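Robots That Arrange Flowers: Our Open Day at Gestside
For readers aged seven and up

Have you ever tried to put a flower into a vase without knocking the vase over? Maybe you did it for a birthday, or just because somebody handed you a tulip and you had to put it somewhere!

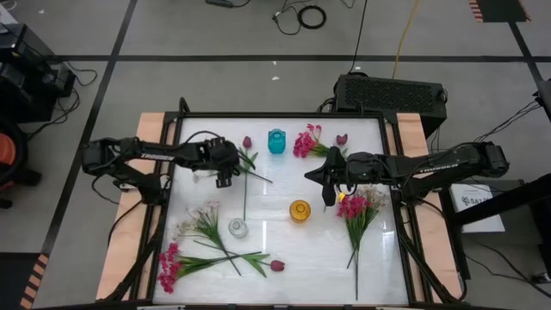

When the Gestside workshop opened its doors on Fri 7 October, flowers were the job of the day, and two robot arms were going to have a try at it. I went along with a notebook and a very squashed sandwich, and I want to tell you what I learned, because I have been thinking about it ever since.

Why two arms?

Try this at home. Put one hand behind your back and use the other to slide a flower (a pretend one is fine) into a plastic cup. The cup likes to wobble, doesn't it? Now use both hands. One can hold the cup still while the other does the careful part. Two robot arms can share a job in the same way, and they reach in from opposite sides so that each one has room to move.

What are robot hands like?

A robot's hand is called a gripper. The ones we met were black, and they open and close a bit like your finger and thumb when you pick up a pea. Your own fingers can feel when a stem is about to snap. A gripper has to be told how hard to squeeze, or it has to learn, and learning takes a lot of tries.

Rhona Hepburn, who showed us around, let us guess how many tries the team had saved on their computer since June. I guessed 95, and I was very pleased with my guess. The answer was 814! "And plenty of those went wrong," she told us cheerfully. "We keep the wrong ones too."

Why are vases so tricky?

Glass is hard for a robot. Light goes through it, and light bounces off it, so a computer looking at a clear vase may have trouble working out where the vase ends and the table begins. A colored vase can be a little easier to pick out. There were three vases on the table, one teal blue, one amber and one clear, and a girl next to me asked straight away which one was the meanest. Rhona said the clear one, every time.

Flowers have their own tricks. Tulips have long stems, the stems cross over each other, and when you pull one, its neighbor likes to come too. Have you ever played pick-up sticks? It's that sort of puzzle, with leaves on.

Something to try

Lay five drinking straws in a heap next to a cup. Using only one finger and your thumb, move them into the cup one by one without talking. Then let a friend tell you every single move, such as "up a bit" or "now let go," and do just what they say. My friend Ayman Benmoussa and I got two straws in and then had to stop for giggling.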